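Skistesance, bench notes
August, started 18:40, at Skidesura

Continuing from the last page. The goal for this evening was to have both arms on the frame at the same time and to let the right one go down to the tray without pulling on its own cable. The first part is done. The second part is done in one direction only, see below.

Mounting. The left arm was already on its rail. For the right arm I first tried the position which Yolotzin marked with pencil, but then the two arms meet too early and the elbows want the same air above the middle of the table. I moved the base toward the back in small steps until the right gripper could come down near the front edge with the elbow still bent. With a straight elbow it also reaches, but then it shakes when it stops, and I do not like to see it so stretched. The new position is scratched in the rail with a scriber. Please do not use the pencil marks anymore, I will clean them.

The T-nuts from the Pravov bag are a mixed lot. Two kinds look the same from above and one kind does not turn in the slot. I lost a lot of time on this. The bad ones are in a cup on the shelf, with paper on top, do not put them back in the bag.

Frame. I checked the diagonals again after the second arm was on, because the weight is now on both sides. One diagonal was 2 mm longer than the other. I loosened the front rail, pushed by hand, and tightened again, and now I can not measure a difference with our tape. Ayala has a better tape, maybe he can check it when he comes. The wood top is lower than the rails and I want to keep it like this, so that small things can not roll off onto the floor.

Servos. All of them answer on the bus. One of the right arm did not answer at first and I already had the screwdriver in my hand to take the housing apart, but the plug was only half in. Lesson for me: push every plug before opening anything. I wrote this also last month, I think.

Speed limit is set to 200 in the config file for both arms (our own units, not degrees). At 300 the right arm overshoots when it goes down and the fingers would touch the wood. Yolotzin wants 300 for the demonstration. I say first we solve the overshoot, then we talk about it. The old value is in a comment in the same file.

Cables. This is the part I am not happy with. On the left arm the cable has too much length, so there are loops above and below the arm and a coil by the base. It works, and nothing catches, but when the arm turns far to the back the upper loop lies on the elbow. On the right arm it is the thin cable close to the gripper which hangs down in an arc to the wood. In the approach from behind it stays free. If I come from the left side it goes under the fingers and one time it was pinched. I looked at the jacket with the magnifier and it is okay, only a shiny place.

What I tried for the thin cable:
Velcro strap at the wrist. Holds well, but the wrist can not make the full turn.
Spiral wrap. Too stiff, the gripper sags to one side.
Rubber band from the wrist to the elbow. Best of the three, but I do not trust rubber over time.

I took all of them off again so that we start from the same state next time. Ayala spoke of a thin spring like on old desk lamps. If someone has such a lamp which is broken, please bring it.

Pick test. Target was the orange piece on the red tray. It is a difficult shape for our fingers, because it spreads out and it does not have two flat sides. I ran 5 approaches from behind, always from the same start pose. Every approach ended above the tray and the fingers came down where I wanted. The closing I did not score today, the current threshold is still the value from the old fingers and it would only give us wrong numbers to be proud of. I will do the threshold first and then count.

The clear box with the three small colored pieces stays to the right of the tray. In the beginning I wanted to move it to the other side for the left arm, but the left arm can come to it anyway when the right arm is parked, and like this we can test that they wait for each other. The box is shallow and light. When a finger touches the wall, the whole box slides. I have no good idea yet. Double tape leaves glue on the wood and I oiled this wood myself.

Handover. Not tested. The script exists, it runs in dry mode with the power off, and it says that the two grippers come to the same point with correct angles. I believe it maybe half. The left arm I only put in the waiting pose with the gripper open, left of the middle, and I let it stay there for the whole test. It held its place and the motors were only a little warm when I touched them after.

The plant. It stands at the back rail, in the middle, and I use it as a soft limit. If an arm goes too far back, it touches leaves before it touches something expensive. The keep-out zone in the software is a simple cylinder around the pot, but the leaves are wider than the pot, so the zone is too small. Either we make the cylinder bigger or Yolotzin cuts the plant, and she already said no to the second one.

Open points, in the order I would do them:
Current threshold for the new fingers.
Guide for the thin cable on the right gripper. No approach from the left before this is done.
Shorten the left cable or make a proper holder by the base.
Make the cylinder around the plant bigger in the software.
Ask in the Skidesura office if the yellow cables on the floor can go along the wall. I step over them all the time with the laptop in my hands.

For the person who opens this next: switch on the left arm first. If the right one gets power first, it goes to its home pose with no wait and the left one is not yet holding. I will change this in the start script, but today it is still so. The table is left with everything in place and the calibration file is saved with the name of the month. Finished 22:15.

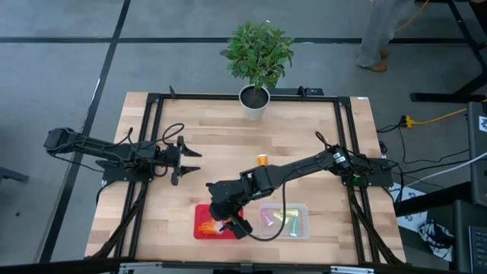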